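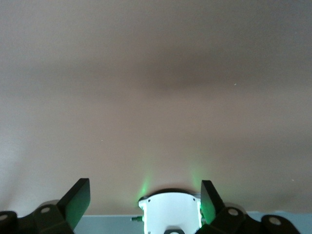 The quote from Bevden ran to three pages and Tyra Tangen had printed all of them, although she only needed the second.

"Spare fingers," she said. "Are they in or out?"

"Out," said Teodor. "They used to be in."

She wrote that in the margin. The budget closed in December and head office at Michiels wanted one figure for the whole packing line, arm and gripper and the labour to bolt it down. Last year's arm had gone over because of the freight. She had driven to the depot herself to argue about it and come home with a parking fine.

"What does a pair cost?"

"400. The pads are 20 each on top of that."

"And how often do we go through them?"

Teodor rubbed his neck. He had run the Hullovov cell for seven years and didn't like being asked for averages. "Depends who's on. Shobha gets a whole season out of a pair. I don't."

Tyra put down two pairs, then crossed it out and put three. She added about 600 for the electrician and left the training line blank, as Elisa Bianchini in accounts always cut it anyway.

"You could ask for the second arm," Teodor said.

"I could."

"Prundar's got two."

"Prundar's got a bigger shed."

He went to put the kettle on. She turned to the third page, which was all warranty, and read it through to the bottom. Then she went back to the first page, found the line for quantity, and pencilled a small 2 beside the 1.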